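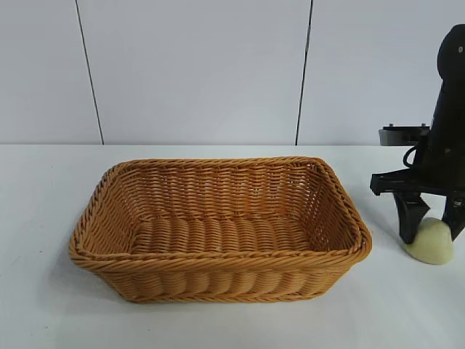 4.2 Placing soft items into an open basket

Figure 3. The basket task, with the two fingers on either side of the soft item and the wicker basket still empty.

We have a soft spot for this task, and we hope the reader will forgive us for spending a little more time on it than its share of the results might call for. On paper it is a simple thing: take one soft, rounded item from the table and put it in the basket next to it (Figure 3). In practice it gave us more trouble, and taught us more, than the rigid blocks of Section 4.1, which our policy handled well almost from the start.

The trouble begins with the fingers. A block tells the arm very clearly when it has been gripped, and a soft item does not. It gives way a little, then a little more, and a policy trained only on joint positions tends to keep closing long after a person would have stopped. Our method, Primano, therefore predicts a closing speed along with the closing width, and slows the fingers during the last part of the grasp. We tried a fixed slow speed first -- it seemed the obvious thing -- but it made every episode tediously long and did little for items that were resting at an odd angle.

The second difficulty is the basket itself. Its rim is thick and braided, and it stands between the item and the place where the item has to go, so the arm must lift before it travels. Early policies liked to cut this corner. We added 25 demonstrations in which the operator raised the item well clear of the rim before moving across, and left the rest of the training set as it was.

We ran 67 trials with each policy, moving the item by hand between trials and leaving the basket where it stood. A trial counted as a success only if the item came to rest inside the basket and showed no lasting dent when we took it out again. Primano succeeded in all but six trials. Three of those were failed lifts, in which the item slid out from between the fingers, and the others were dents, which we judged by eye and, we admit, rather strictly. The baseline without speed prediction was noticeably rougher, and most of its failures were dents as well.

We also looked at whether the extra demonstrations alone could explain the gain. They could not, though they helped the baseline clear the rim more often, and we return to this question in Section 5.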